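Visit to the Matsuda paper mill, 1/28/24

Our group went up to see the Matsuda mill last month and I said I would write it up for those who couldn't come. Six of us made the trip. Parveen Bangash drove one car and I drove the other. The road is fine until the last 2 miles, where it turns to gravel and there is no shoulder. Park by the lower gate. The upper lot is for deliveries.

The mill makes handmade paper from mulberry bark, mostly for bookbinders and print shops. Isamu Katayama runs it with his daughter Natsumi. He took us through the wet side first. The bark comes in dried bundles and is soaked overnight, then cooked in soda ash until it pulls apart between the fingers. After that it gets rinsed and picked over by hand for specks. Two people were picking when we came in, and they kept at it the whole time we were there. Isamu said a bad batch can take them all day.

The beating used to be done with mallets. They now have a Bostance beater that was bought used, and it is loud enough that he turned it off to talk. He still beats by hand for the thinnest sheets.

Sheet forming was what most of us came for. The vat room is kept cold on purpose, since the plant mucilage they add to the water thins out when it gets warm. Bring gloves and a hat if you go in winter. Natsumi pulled five sheets for us and let Parveen try one. It came out thick on one side and went back in the vat.

Pressing is slow. The stack goes under light weight first and then into a screw press until the next morning. Drying is on boards outdoors in good weather and on a heated steel plate the rest of the year. Board-dried paper picks up a faint grain on one face, and some binders ask for it. The price list had 161 items on it counting all the sizes and weights. I bought a small pack of the medium white.

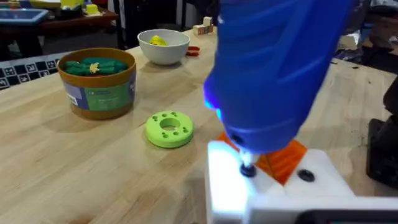 Lunch was at the Vostton diner, back down the hill at the highway. Soup and sandwiches, nothing special, but they took the whole group without a reservation. Sachiko Sasaki had brought along a notebook she bound with Matsuda paper a few years back, and we passed it around. The pages have yellowed very little. She uses a wheat paste and says the heavier sheets need to be dampened before folding or they crack along the spine.

The mill takes visitors by appointment only. Call ahead, and ask for Natsumi. There is no charge, though they do appreciate it if you buy something. The next trip is planned for April, when they should be drying outdoors again. Yoshinori Koyama is keeping the list, so let him know if you want a seat or can drive.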